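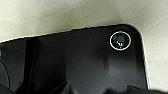

Leave the Phone, Wash the Cup

I have worked in shared offices for 4 years now, first at Lindholm and since July at Mirwood, where 28 of us use one small kitchen. My opinion is simple and maybe a little old-fashioned. I think a person who goes to the office kitchen should go there only for the kitchen, and the telephone should stay on its back somewhere else until the cup is clean.

I came to this opinion slowly. At Lindholm I was the worst of all. I carried my phone to the sink, I read one message while the water was running, then a second one, and then I walked back to my desk with the phone in my hand and the cup still in the basin. I did not decide to leave it. I was simply already somewhere else in my head. When I tried to remember the cup in the afternoon, I was sure I had washed it.

My colleagues do not agree with me. They say the problem is the rules, that we have too few of them, or that we should pay for a cleaning service such as Cimasance, which already comes to the floor above us. The price they offered us was 195 dollars a month. I have nothing against the service, and the people who do this work do it well. But I do not like the idea that grown people pay a stranger to finish a movement which takes less time than reading the news.

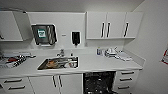

A cup is a small promise to the next person. I know this sounds too serious for a piece of porcelain, but I was raised in a house where the sink was empty before anybody sat down again, and I cannot think of it in another way. Our kitchen at Mirwood is quite well equipped for this habit. The faucet stands directly behind the sink, the soap hangs on the wall over the counter, and the paper towels are there too, in their black dispenser. All the same, things lie in the basin, utensils among them, and the tray at the left end of the counter has its own mixed collection. Everything that is necessary for washing is within one arm's reach of what should be washed.

I once wrote a notice about this, and I took it down again myself after one morning. It had 59 words and it was rude. I would prefer a custom to a notice. In my first job, at a company called Tirari, people put their phones face down on the table before they got up for coffee, and I do not remember that anyone had asked them to. They came back faster than we do, and they talked to each other at the counter.

I do not expect that all my colleagues will change because of an essay. I have started with my own phone, which now stays on the desk when I take my break. On two occasions I missed a call, and both times the person called again.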